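Gernum ouvre Essien, sa plateforme de démonstration de tâches à deux bras

Communiqué de presse — 24 juillet 2020

Gernum annonce la mise à disposition d'Essien, un ensemble matériel et logiciel destiné à l'enregistrement de tâches de manipulation par télécommande. L'opérateur pilote deux bras à pince parallèle ; les trajectoires articulaires, l'état des pinces et les flux vidéo sont horodatés sur une base commune et enregistrés dans un même fichier.

La version précédente, limitée à un seul bras, imposait de fixer les récipients au plateau pour toute opération d'ouverture. Avec deux bras, l'un peut maintenir l'objet pendant que l'autre agit sur le bouchon ou le couvercle. Le retard entre la commande et le mouvement est consigné pour chaque essai — il n'est pas corrigé a posteriori.

Une première campagne a été conduite en juin avec l'intégrateur Zistton. Elle a porté sur 11 tâches de table : débouchage, prélèvement de graines, rangement en panier, déplacement de récipients à couvercle. Au total, 2 979 démonstrations ont été enregistrées, dont 1 019 mobilisent les deux bras simultanément. Les essais interrompus par l'opérateur sont conservés et signalés comme tels dans l'index.

Essien accepte également la démonstration par guidage manuel. Dans ce mode, les moteurs passent en compensation de gravité et l'opérateur déplace directement le bras. Les deux modes produisent le même format de sortie, ce qui permet de les mélanger lors de l'apprentissage. Le guidage manuel reste réservé aux tâches à un bras dans la version actuelle.

Le logiciel d'annotation Flernora est fourni avec la plateforme. Il découpe chaque essai en phases (approche, saisie, transport, dépose) à partir des variations d'ouverture de la pince ; les bornes proposées peuvent être modifiées à la main.

Les 20 premiers postes seront livrés à des laboratoires et à des intégrateurs. La documentation technique et la description du format de fichier sont disponibles sur demande auprès du service de presse de Gernum.

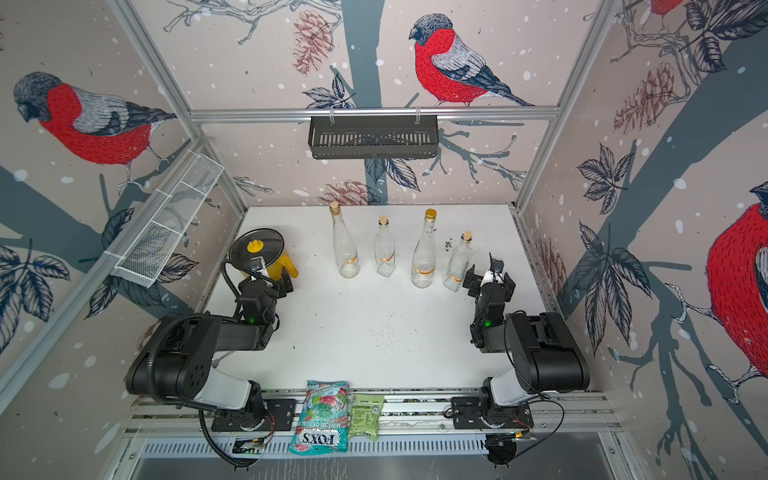
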